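Gallery: Stretch Before Fold

Project Huveck, cloth handling group
Page kept by Mārtiņš Kalniņš, last changed 2019-08-22

On this page we collect pictures from our study on teaching a two-arm robot to fold clothes. The demonstrations are made by people with hand-held grippers, in ordinary bedrooms, and the policy is trained on them afterwards. We recorded 206 demonstrations in total. The main question of the study is small: does it help if the person pulls the cloth tight in the air before laying it down? We call this the stretch step.

Refilwe Mokoena planned the recordings and Junhao Ye wrote the training code. Please ask us before you use a picture in your own slides.

The stretch step is short, but it is the part where people differ the most. Some hold the shirt by the shoulders, some by one shoulder and the hem, and some take whatever corner is nearest. In our instructions we did not fix the grasp points. We only asked that the upper edge becomes close to straight before the shirt goes down on the bed. 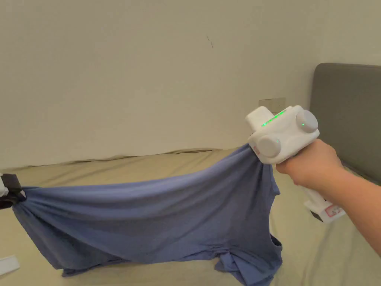

Stretch step with a blue T-shirt. The upper edge is nearly straight, while the lower part still hangs in folds toward the bed.

For the result, we trained two policies with the same number of demonstrations, one with the stretch step and one without it. Each was tested on 69 shirts which were not in the training set. The policy with the stretch step left fewer sleeves trapped under the body of the shirt. It was also slower, and for very thin fabric we saw no clear difference. The full tables are in the report by Shaohua Long.

We removed 15 demonstrations from training, mostly for a lost grasp in the middle of the pull. They are kept in a separate folder, and Ruoxi Long is now using them to study how people recover after the cloth slips.

Towels and pillowcases will be added to this gallery in November. For the report or the data, please write to the group at Betberg.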